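22 December 2018 – dye bench, Brudivthorpe

Redid the madder batch from September, the one that went orange on us. Same wool, new water. Pfister jar 2 this time, the old jar had grit in it and I don't trust it.

Pot on at 7. Held it low, lid off. Went up too fast once while I was on the phone, pulled it off the ring and let it drop. Color at the end is a brick red, much closer to what Drenent asked for. Still a bit brown next to their swatch. Chalk next time? Half a spoon, not more.

Skein weight going in 303 g. Did not weigh coming out, forgot. Rinsed untill clear, hung over the sink.

Waltraud Hubmann wants scrunchies and bows out of the leftovers for the spring table. Fine by me but I'm not dyeing satin in the wool pot – seperate pot or no deal.
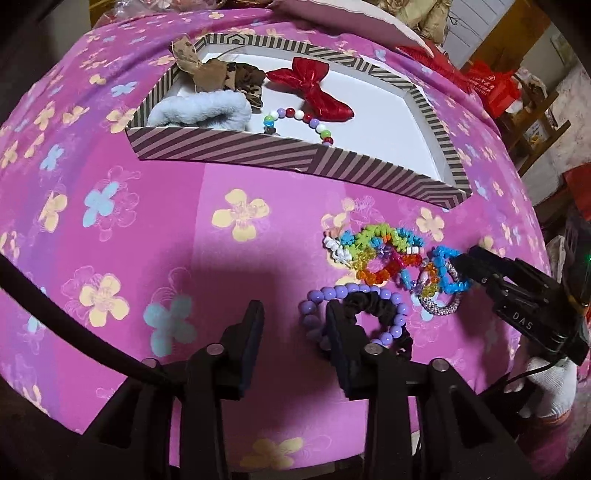
Box lid with scrunchies, bows and bead bracelet, on the flowered bedspread.

Red she likes is shinier than anything madder gives on wool. Told her so. Will try a silk scrap in the leftover bath, it's in the bucket with the blue handle, DO NOT TIP OUT.

To do: label jars. Order alum from Kindetti. Find the good thermometer. Write up the September sheet properly, page is stained and I can't read my own times.

Comments (2)

W. Hubmann: Separate pot is fine, I have an old enamel one. Keep the silk scrap for me please

dyepot_jen: did you try the chalk yet? mine went nearly purple with too much

Contact | © Brudivthorpe Dye Workshop | Back to top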